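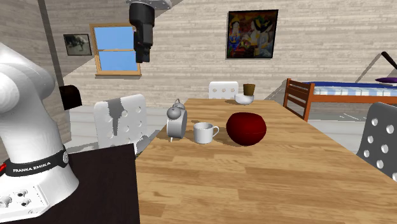 A dining table with a window beyond it

Supper Club FAQ

I get the same handful of emails every month (keep them coming, I like them!), so I've put my answers in one spot. Last updated June 30, 2026.

What is Tomoana, anyway?
It's my supper club. I cook one long dinner a month at my place in Pellila, and people who mostly don't know each other come and eat it. I started in March with a pot of lamb stew and way too much bread.

How do I get a seat?
Sign up for the email list. There are 156 people on it now and I can only feed 15 at a time, so I draw names. If you miss out, you go in twice for the next one.

Do I have to come with somebody?
Nope! Plenty of people come alone. Rochelle Bolger came alone to the first dinner and she now does all my desserts, so watch out.

I'm vegetarian / gluten-free / allergic to nuts. Can I still come?
Yes, just tell me when you reply to your invite, and please don't wait until you're at the door. Vegetarian is easy. Gluten-free is fine except on dumpling night. I do cook with nuts in the same kitchen, so if your allergy is a serious one, write to me first and we'll talk it through.

Can I bring wine?
Please do. I put out water and a jug of something cold with mint in it, and the rest is up to you.

What time does it end?
Dessert is usually done by ten. I start washing up loudly after eleven.

Can I bring my kids?
Teenagers, sure. Little ones get bored by the second course, and my stairs are steep.

Will you share the recipe for the eggplant thing?
It belongs to Afshin Kordestani and he's still thinking about it. I ask him every time.

Where do I park?
On Skurmont Street, past the bakery. The driveway belongs to my neighbor, so leave that clear.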